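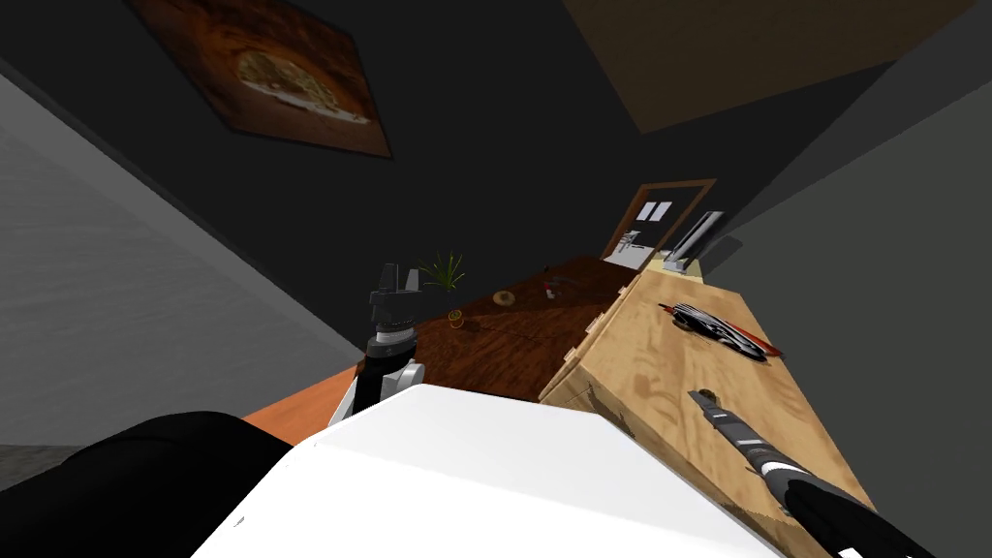

Should a small town bill water by volume or charge every household the same flat rate?
By volume, with a low fixed charge underneath it to cover the pipes.

Allenlow still uses the flat rate. Each of its 396 connections pays the same amount every quarter, whether the house holds one retired person or a family of six with a sprinkler system. The usual defense is simplicity. Bills are predictable and meter reading costs nothing.

That defense leaves out leaks. Under a flat rate, a running toilet has no effect on the bill, so the household has no signal that anything is wrong. The utility sees only the total leaving the treatment plant and cannot separate customer losses from a failing main. Money then goes into digging where the old maps look suspicious.

Kilgate installed meters at 321 connections and kept a fixed charge for maintenance. Rajeshwari Kamath, who wrote the tariff, argued that most of the cost of a water system does not change with use. Pumps, tanks and mains have to be paid for in a wet year as well as a dry one. A bill based entirely on volume would leave the utility short whenever customers conserved, and rates would have to rise as a result. I think her reasoning holds, and Allenlow should copy it.

The serious objection is about large families with low incomes. Hema Suvarna raised it at the May meeting and did not get a proper reply. A first block of water at a reduced price helps, but it should be sized per person. If it is sized per connection, a couple gets the same allowance as a household of seven, and the discount goes to the wrong address.

Meters also wear out, and old ones read low. The replacement budget belongs in the fixed charge from the first year.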